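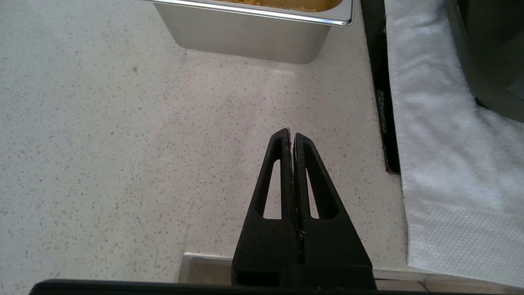 协作机械臂备餐工位安全点检表(附批注)

适用范围:Oltness 中央厨房配餐线,使用 Divex 机械臂加两指夹爪的工位。手工分装工位不用本表。
填写时机:每班开机前填第一至第四部分,换品种时补填第三部分,收工后填第五部分。
判定:合格填“√”,不合格填“×”,不适用填“/”。打“×”的项目必须写批注,不能留空。标★的项目不合格时不得开机。

一、夹爪与指尖

1.1★ 两指闭合后指尖对齐,中缝上下宽窄一致。
批注:在断使能状态下看,不要用手去掰。指尖错位多半是根部螺钉松动,先复紧再看。复紧后仍然错位的,整副更换,不要只换一边。

1.2★ 手指表面无裂纹、起层、掉渣。
批注:表面带颗粒纹理的手指比光面的难看出裂纹,用手电从侧面打光。带三角形镂空的手指,重点看镂空的尖角和靠近根部的一段,裂纹通常从这两处开始。

1.3 镂空内无食物残渣。
批注:棉签擦一遍,棉签上有颜色就算不合格。上次巡检有两个工位在这一项打了“×”,原因都是只冲洗、没有擦。

1.4★ 与食品接触的手指有材料证明,且在使用次数以内。
批注:每副手指累计夹取 4000 次后报废,外观完好也要换。次数以控制器计数为准,换指后当场清零并在交接本上签名。查不到材料证明的手指不得接触裸露食品,只能用来夹持容器外沿。

1.5 夹爪底座与安装横梁连接牢固,无晃动。
批注:晃动检查时一手扶住手臂末端,另一手轻推底座。有响声也算不合格。

二、台面与周边

2.1★ 机械臂动作范围内无与当前任务无关的物品。
批注:刀具、玻璃器皿、手机一律清走。调料瓶如果是任务的一部分,要放在示教过的位置。

2.2 台面干净,无积水、油膜。
批注:浅色带斑点的台面容易“藏”碎屑,不要只站着看一眼。弯腰平视,再用手掌(戴手套)抹过去。斑点台面对视觉定位也有影响,台面换过或重新抛光过的工位,需要重做一次标定。

2.3★ 毛巾、抹布不在手臂路径上,没有垂挂到设备开口、散热口或夹爪可能钩到的地方。
批注:这是最容易被忽视的一项。毛圈布的线圈会钩住手指尖端和镂空边缘,一旦钩住,手臂会拖着整条毛巾走。需要在台面留毛巾的,叠平,放在划定区域,并确认手臂在最低姿态时也碰不到。搭在设备边上的毛巾要看设备是否发热。

2.4 与相邻设备、立板之间留有间隙。
批注:夹爪张到最大时,距任何固定物不小于 5 厘米。按最大张开量测,不按闭合时测。旁边的设备挪动过,哪怕只是擦台面时推了一下,都要重新测。

2.5 台面金属包边无翘起、毛刺。
批注:戴手套沿边摸一遍。翘起的包边既划手,也会刮坏夹爪底部的安装件。

三、食品盘与物料

3.1★ 食品盘放置平稳,推一下不滑动。
批注:盘底下垫抹布防滑的做法取消,改用定位框。

3.2 不锈钢盘卷边完好,无变形、无锐口。
批注:卷边反光强,视觉系统有时会把亮线认成盘口的内沿。连续两次定位偏差报警的,先调灯光角度,再看是不是盘子变形,不要直接把报警阈值调大。

3.3 盘内装料不超过装料线。
批注:颗粒小的物料(玉米粒、切丁蔬菜一类)装得太满,夹爪或勺具下去时会把料挤出盘外,掉到台面后又被底座压住。掉落的物料按废料处理,不得捡回盘里。

3.4★ 已核对当前物料与程序名称一致。
批注:换品种时两个人核对,一个读屏幕,一个看盘子。过敏原物料换线,手指必须拆下清洗,不接受在线擦拭。

四、安全功能

4.1★ 急停按钮可触及,按下后手臂立即停止。
批注:每班实际按一次。只看指示灯不算测试。

4.2★ 碰撞检测已开启,灵敏度未被改动。
批注:本工位的设定由 Amegashie 在验收时给出,操作人员没有修改权限。发现数值与验收单不符,停机上报。

4.3★ 手动模式下限速有效。
批注:示教和清洁都在手动模式下进行。有人为了省事在自动暂停状态下伸手擦台面,这种情况按违规记录。暂停不等于断使能,程序随时可能恢复。

4.4 夹持力设定符合当前任务。
批注:夹空容器和夹装满的容器用不同档位。力设得过大,手指变形快;过小,容器在半空滑脱。

4.5 腕部线缆固定良好,无缠绕、磨损。
批注:让手臂慢速走一遍全行程,看线缆在转到极限位置时是否绷紧。

五、收工

5.1 手指已拆下清洗,晾干后装回或入盒。
批注:清洗液浸泡不超过 20 分钟。泡久了手指会发涨,装回去中缝就不齐了,第二天 1.1 过不了。

5.2 手臂回到停放位,已断使能。

5.3 台面擦净,食品盘撤走,用过的毛巾入待洗桶。
批注:不要把湿毛巾搭在设备外壳上过夜。

5.4 本表已签字,交班长。
批注:保存到当季结束。电子版上传到 Flandix 系统,纸质版照样要留。

常见填表问题

整页一笔划到底的“√”退回重填。
“/”只能用于工位确实没有该项装置的情况,没时间检查不是“/”。
批注写“已处理”的,要写明处理了什么、换了哪个件。
★项不合格后修复的,在同一行写复检时间,由班长签字后开机。

修订说明:10 月版增加 2.3 毛巾一项,1.3 由“目视”改为“棉签擦拭”,其余不变。

分享 5 | 评论 2
Oltness 厨房自动化安全组 版权所有 | 意见反馈请联系当班安全员 | 返回顶部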